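夹爪在插拔台灯插头的任务里断电重启后自己张开，东西掉了，怎么排查？

提问者：南窗接线员
分类：协作机械臂 / 末端执行器
浏览 481

各位好，描述一个困扰我两个多星期的故障，试过的办法都写在后面，麻烦有经验的看看。

设备情况：单臂，末端是 Geson 的两指平行电动夹爪，控制柜是配套的，上位机跑的是我们自己写的程序，调度部分用 Ukar 的中间件。工作台是铝型材搭的，台面上另放一块木板，任务时把小家电摆在板上操作。做的事情很简单：拿起电源线的插头，插进排插，停两秒，拔出来，放回原位，循环。

故障现象：夹着插头往排插方向移动的过程中，夹爪偶尔会自己松开，张到最大，插头掉在板上。机械臂本体不停，继续走完轨迹，空着手去做插的动作，指尖直接顶到排插面上。有一次顶得比较重，力控触发了保护停机，左边那根手指的固定螺丝松了半圈。

统计过一次，连续跑了 241 个循环，松开 14 次。看不出规律，有时候连着两次，有时候几十次都没事。上午和下午没有区别。

日志里能看到的：每次松开之前，夹爪状态字都会短暂变成“未初始化”，然后是“初始化中”，再变成“就绪”。整个过程不到三秒。上位机这边没有报通信超时，因为我们的超时设得比较长，是五秒。

已经试过的：
换了一根通信线，没有改善。
把夹持力从 40% 调到 60%，松开得好像更频繁了，不确定是不是心理作用。
夹爪固件升级到最新，没有改善。
把轨迹速度降到一半，次数少了一些，但没有消失。
不夹东西，只空跑开合，跑了一整晚，一次都没有出现。

目前怀疑夹爪坏了，准备申请返修。但是返修周期长，想先确认一下是不是别的原因。另外想问一下，这种自己张开的情况，有没有设置可以让它不张开？

补充一下，控制柜和夹爪的供电是分开的，夹爪用的是单独的一个 24V 开关电源，就放在台子下面。线是前一任同事走的，从法兰出来以后沿着手臂外面绑下来。

回答者：型材与螺丝
获得 86 个赞同，提问者已采纳

先说结论：按你给的日志，夹爪本体坏的可能性不大，先不要返修。它是在重启。状态字从“未初始化”走到“就绪”，就是上电之后的完整流程，很多电动夹爪初始化的第一个动作就是张到最大，用来找行程零点。所以你看到的“自己张开”是重启的结果，要查的是它为什么重启。

重启无非两种，掉电或者固件看门狗复位。你升级过固件没有改善，空跑一整晚也没问题，我倾向掉电。空跑的时候电机电流小，夹住东西以后持续出力，电流上去了，你把夹持力调高以后更频繁，也对得上，应该不是心理作用。降速以后变少，说明和手臂运动有关，那就是线。线在手臂外面绑着，关节转动时会被拉扯，某个接头接触不良，电流一大，压降就超了。

排查顺序建议这样：

第一步，断电，按下急停，拍下开关电源，等指示灯全灭再动手。不要带电插拔夹爪的航空插头，有的型号带电插拔会烧通信芯片。

第二步，从法兰到电源，把供电这一路的接头全部拔开看一遍。看针脚有没有缩进去，压接处有没有断股。轻轻拽每一根线芯，能拽动的就是有问题的。重点看手腕那个接头，还有线束第一次被扎带勒住的位置。扎带勒得太紧，里面铜丝断了，外皮看不出来。

第三步，万用表量通断的时候让另一个人慢慢弯线。静止时是通的不代表没有问题。

第四步，如果有示波器，把探头夹在夹爪端的 24V 上，单次触发，下降沿，触发电平设 20V 左右，然后照常跑任务。抓到一次跌落，就可以定性了。没有示波器的话，可以在电源端和夹爪端各量一次夹持状态下的电压，差值超过 1V 就要换线。

第五步，电源也看一下。铭牌电流要大于夹爪的峰值电流，很多人只看额定。同一个电源上如果还挂着相机、灯、继电器，先全部摘掉再试。

我们这边在 Rostcombe 的产线上碰到过几乎一样的情况，最后是手腕接头的负极针缩进去两毫米，手臂往左转的时候断，往右转又好了。换了接头，线束留了余量，重新走线，之后没有再出现。

走线的事多说几句。从法兰下来的线，第一个固定点不要离手腕太近，要让第六轴转到两个极限位置时线都不绷直。线束也不要垂到工作面上来。

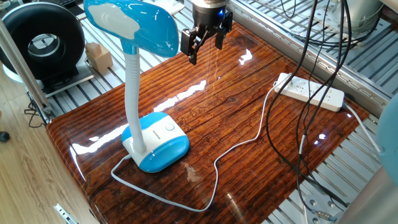
线一旦能碰到工件，就有两个后果，一是手臂走低位的时候会把工件带歪，二是线会勾在工件或者型材的边上，手臂再一抬，力全部落在接头上，接触不良就是这么慢慢拉出来的。从台面上经过的线，改到手臂背侧或者从台子后面绕。还有，工件自己的电源线也要有固定的摆法，不然循环几十次以后，它的位置就和你示教的时候不一样了。

再回答你最后一个问题，能不能让它不张开。分情况：

一、有的夹爪可以设置初始化方向，改成闭合方向找零，或者改成上电不自动初始化，等上位机发指令再做。去手册里找初始化那一节，Geson 不同系列不一样，我手上没有你这个型号，不能确定。改成闭合方向也要小心，夹着东西找零，零点是错的，后面的开度全部会偏。

二、不管能不能改，上位机都要加判断。状态字只要离开“就绪”，立即停手臂，不要等通信超时。五秒太长了，你的夹爪三秒就重启完了，上位机根本不知道发生过。我们设的是 200 毫秒。

三、走到插入位之前，再读一次夹爪的“已夹住物体”标志。没有夹住就不要往下插。这一条加上以后，就算再松开，也不会空手去顶排插。

最后是安全方面，排插在任务里是带电的吗？如果是带电的，调试阶段请先断开。手指是金属的话，空手往插孔上顶，很危险，就算进不去，也可能把插孔的保护门顶坏。螺丝松过的那根手指要重新装，按手册的扭矩拧，加螺纹胶，装好以后重新标定开度。

查完回来说一下结果。

提问者 回复 型材与螺丝：
谢谢，很详细。今天下午按顺序查了，第二步就找到了。手腕接头往下大概一拃的位置，扎带下面那一段，正极线芯断了一多半，弯一下就断，松手又通。外皮上只有一道很浅的印子。先临时换了一段线，夹持力保持 60%，跑到现在还没有出现松开。晚上继续跑，够数了再来更新。

排插之前是通电的，已经断开了。状态字的判断也加上了，用的 200 毫秒，暂时没有误停。

型材与螺丝 回复 提问者：
临时接的那一段不要长期用，接头处做好绝缘和应力释放，尽快换整根。要买高柔线，普通线在关节上用不久。

回答者：半桶机油
获得 3 个赞同

我觉得还是夹爪的问题，之前我们也遇到过夹不住东西，返厂以后就好了。你可以把夹持力再调大一点试试，或者手指上贴一层硅胶垫，摩擦力大了就不容易掉。

型材与螺丝 回复 半桶机油：
他这个是手指张开到最大，和摩擦力没有关系。贴垫子解决的是打滑。

回答者：北坡
获得 11 个赞同

补充一个方向，给以后搜到这个帖子的人。

楼主的情况是线断了，我们碰到的是另一种，现象一模一样，也是夹爪重启以后张开。用的是 Yakubu 的工具快换盘，供电经过快换盘上的弹针过去。弹针用久了表面发黑，接触电阻变大，平时没事，一夹紧就掉电。用无水酒精擦了以后好了两个月，又犯，后来把弹针模块整个换掉了。中间有快换盘的，这个地方要和接头一起查。

还有一个容易漏的是共地。夹爪单独一个电源，控制柜一个电源，两边的 0V 没有连在一起，通信信号的参考电平会飘，表现是状态字乱跳，有时候也会跳出“未初始化”。区分的办法是看夹爪上的指示灯，真重启的话灯会灭一下再亮，只是通信乱跳的话灯不变。灯灭得很快，肉眼容易错过，用手机慢动作对着录就可以。要不要共地以手册为准，有隔离的型号不要自己乱接。

另外，停机以后处理掉下来的工件，先确认手臂已经在保护停止状态，不要在它暂停等待的时候伸手进去。我们有同事就是看它不动了去捡，夹爪刚好初始化完又闭合，手指被夹了一下，没有大事，但是青了一个星期。初始化动作是不管里面有没有东西的。

提问者 回复 北坡：
我们没有快换盘，是直接装在法兰上的。共地查过了，手册写的是通信隔离，就没有动。慢动作录像的办法很好用，把旧线装回去试了一次，灯确实灭了一下，和日志里状态字变化的时间对得上。

更新：换线以后又跑满了 241 个循环，松开零次。整根的高柔线已经下单，到货以后连走线一起改。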